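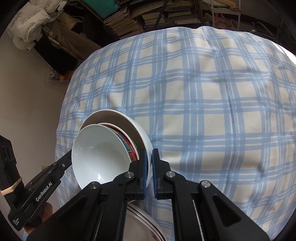 **Walk-through checklist, upstairs unit, Nakajima house, Dendville**
February, started at 9:40 in the morning, done before lunch

I do this one every time a tenant changes over, and Masanobu Maruyama gets a copy because he owns the place and likes to know what he's paying for. Key: OK, FIX (needs doing before move-in), WATCH (fine for now, look again next time). My comments are underneath each line, and yes, they run long!

## Bedroom

- [x] **Nothing breakable left on the bed** - FIX
 Bowls on the comforter, the blue and cream plaid one. A nested stack, tipped over on their sides, plain white at the front and a smaller one with a red rim and a gold and teal pattern tucked in behind it. I love that pattern, by the way. But a soft bed is a terrible place for bowls, one good tug on the comforter and they're on the floor. They go to the kitchen, bottom shelf, right side up.
- [x] **Rims checked for chips before dishes go back** - FIX
 Do this with your eyes first and then a fingertip in a dish glove. Any chip at all and the bowl goes in the trash wrapped in newspaper. I'll do these at the sink where the light is better.
- [x] **Comforter checked for slivers** - WATCH
 Standard whenever dishes have been on bedding. Shake it over the tub, never over the carpet (I learned that one at the Venness place with a wine glass, and I was picking bits out for a month).
- [x] **Window opens all the way and stays open** - OK
 Sticks a little halfway. Push from the left.
- [x] **Smoke alarm, press and hold** - OK
 Loud. Sorry, downstairs.
- [x] **Cords clear of the walking path** - FIX
 The lamp cord runs straight across the way to the closet. I've moved the lamp to the other outlet for today but it needs a longer cord or a shorter walk.
- [x] **Heater has clear space in front** - OK

## Kitchen

- [x] **Shelf brackets tight** - FIX
 The top shelf has a wobble. It held when I leaned on it, but I wouldn't put the heavy plates up there. Two screws want replacing, and I have the right size in the truck.
- [x] **Heavy dishes low, light dishes high** - FIX
 Somebody had it exactly backwards. Casserole dish over head height, plastic cups by the floor. I swapped them.
- [x] **Stacks no higher than the shelf lip above allows** - WATCH
 Please don't nest odd sizes just to save room. A small bowl between two bigger ones can wedge, and then people yank.
- [x] **Extinguisher in date, pin in, bracket solid** - OK
 Tag number 207. Needle's in the green.
- [x] **Stove knobs all click off** - OK
 The back left one is stiff but it does click.
- [x] **Under the sink dry** - OK
 Felt all the way around the trap with a paper towel, bone dry. Last time it wasn't, so I was pretty pleased.
- [x] **Cleaners on the high shelf, caps on** - FIX
 Drain opener with no cap. Gone now.

## Hall and stairs

- [x] **Handrail solid top to bottom** - OK
- [x] **Treads, no loose edges** - FIX
 Second from the top is lifting on the right side. Tape is on it, and tape is not a repair, Masanobu.
- [x] **Light works from both switches** - OK
- [x] **Boxes off the landing** - FIX
 Aoi Tanabe is moving in with a lot of kitchen things and I told her by phone that the landing has to stay clear even on moving day. She was very nice about it. The boxes from Penico can go in the small room in the meantime.

## Bathroom

- [x] **Outlet trips and resets** - OK
- [x] **Grab bar takes weight** - OK
 It takes mine, so it'll take anybody's.
- [x] **Bath mat grips** - WATCH
 Suction cups are getting tired. Cheap to replace, so let's replace it.
- [x] **Fan runs** - OK, if you like the sound of a lawnmower

## Readings

Electric meter 1,385. Water meter 156. Both read twice, photos are in the folder.

## Still open before the keys go over

- [ ] Bowls checked, washed and put away
- [ ] Comforter shaken out and through the laundry
- [ ] Top shelf, 2 screws
- [ ] Longer cord or new spot for the bedroom lamp
- [ ] Stair tread (the big one, please don't let this slide)
- [ ] New bath mat

I can do everything on that list myself except the stair, which wants a carpenter. If Masanobu gets me a name I'll let them in, I'm over that way most mornings anyway. The spare key is back on its hook downstairs.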